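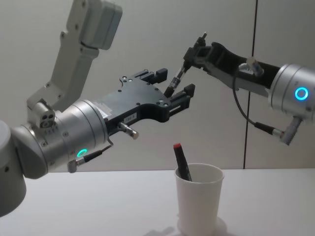

흰 작업대 위에서 마주 보는 로봇 암 두 대. 아래쪽은 마커가 꽂힌 종이컵.

Haltby 터보차저 재생 공장 방문기

9월 28일, Drornness에 있는 Haltby 재생 공장을 방문했다. 공개일 행사였고 입장은 사전 등록제였다. 등록 시 관심 공정을 하나 고르게 되어 있어서 코어 밸런싱을 선택했다. 관람 순서는 입고 검사, 분해 및 세척, 하우징 가공, 코어 조립, 밸런싱, 액추에이터 세팅 순이다. 안내는 공정 기술 담당 Savvas Stergiou가 맡았고, 밸런싱실에서는 Angeliki Triantafyllou가 설명을 이어받았다.

입고 검사
반납 코어는 품번별로 랙에 분류한다. 지난 4월부터 현재까지 입고된 수량은 3,916개라고 한다. 판정 기준은 터빈 하우징 볼루트 내벽의 균열, 웨이스트게이트 시트 마모, 샤프트 저널의 변색이다. 시트에서 볼루트 분리벽까지 이어진 균열이 있으면 하우징은 폐기하고 센터 하우징만 살린다. 변색된 샤프트는 경도 측정 없이 바로 제외한다. 재사용 여부를 두고 검사원의 재량이 들어가는 항목은 압축기 하우징 내면의 긁힘 정도뿐이었다.

분해 및 세척
분해는 전부 수작업이다. V밴드 클램프는 재사용하지 않는다. 센터 하우징은 오일 통로의 탄화물을 제거하기 위해 알칼리 세척조에 넣은 뒤 통로별로 솔질하고, 마지막에 내시경으로 확인한다. 쇼트 블라스트는 터빈 하우징 외면에만 적용한다. 센터 하우징에 블라스트를 하면 통로 안에 매질이 남을 수 있고, 이 잔류 매질이 재생품 초기 베어링 손상의 흔한 원인이라는 설명이었다. 개인적으로 예전에 타 업체 재생품을 장착했다가 같은 증상을 겪은 적이 있어 이 부분은 따로 질문했다. 세척 후 오일 입구에서 용제를 흘려 필터지에 받고, 필터지는 작업표에 붙여 보관한다고 한다.

하우징 가공
압축기 하우징은 순정 치수 복원이 기본이고, 대구경 휠용 가공은 별도 주문으로만 받는다. 전시대에는 Mavromatis 휠을 넣은 하이브리드 사양이 절개 상태로 놓여 있었다. 휠 외경은 79mm다. 커버 측 프로파일은 휠 형상에 맞춰 선반에서 윤곽 가공하며, 가공 후 내면을 연마하지 않고 바이트 자국을 그대로 둔다. 반경 방향 간극 수치는 요청했으나 공개하지 않았다.

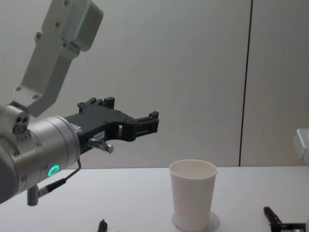

코어 조립은 저널 베어링 사양과 볼 베어링 사양의 라인이 분리되어 있다. 저널 사양은 스러스트 칼라를 끼운 다음 다이얼 게이지로 축방향 유격을 재고, 그 값을 작업표에 기입한다. 볼 베어링 카트리지는 분해하지 않고 신품으로 교체한다. 조립 중 코어의 상태를 눈으로 구분하는 방식은 단순하다. 사진에서 로봇 암의 원통형 손목부 앞쪽에 녹색 LED 링이 켜져 있는데, 조립 지그의 표시등도 이런 링 형태라면 작업자의 시선 각도에 덜 좌우될 것 같다. 현재 지그에는 측면에 작은 점등식 램프가 하나 달려 있어 반대편에 서면 보이지 않는다. Stergiou에게 이 점을 말했더니 지그 교체 때 검토하겠다고 답했다.

밸런싱
밸런싱은 두 단계다. 먼저 터빈 샤프트와 압축기 휠을 각각 저속에서 맞추고, 조립된 코어를 다시 고속기에 올린다. 고속기는 Justell 제품이며 압축 공기로 터빈을 돌린다. 오일은 가열 후 공급한다. Triantafyllou의 설명에 따르면 저속 밸런싱만 통과한 코어도 고속 영역에서 진동 피크가 나올 수 있고, 이때는 압축기 휠 너트 부위를 미량 절삭해 보정한다. 보정은 5회까지만 허용하며 그 이후에는 코어를 분해해 휠을 교체한다. 시연 코어는 두 번째 보정에서 한계선 아래로 내려왔다. 출력된 진동 그래프는 제품 상자에 동봉된다.

액추에이터 세팅
진공식은 로드 길이를 조정하면서 작동 시작점과 전개점을 기록한다. 전자식은 기어 마모를 확인하고 학습값을 초기화한다. 가변 베인 사양은 유량 벤치에서 최소 유량 스토퍼를 맞춘 뒤 봉인 도료를 바른다. 이 봉인이 훼손되면 보증에서 제외되므로, 장착 시 스토퍼 나사는 건드리지 않는 것이 좋다.

질의응답에서 확인한 사항
초기 오일 교환 주기: 장착 후 1,000km.
오일 공급 라인: 신품 교체 권장. 인라인 필터 추가는 권장하지 않음.
개인 소유 코어의 재생 의뢰: 가능. 단, 본인 코어 반환을 원하면 접수 시 명시해야 함.
하이브리드 사양의 단품 하우징 판매: 없음.

밸런싱실 내부는 촬영 금지여서 그래프 사진은 싣지 못했다. 주차장은 공장 정문 맞은편이고, 견학 통로에서는 보안경을 착용해야 한다. 보안경은 입구에서 빌려준다.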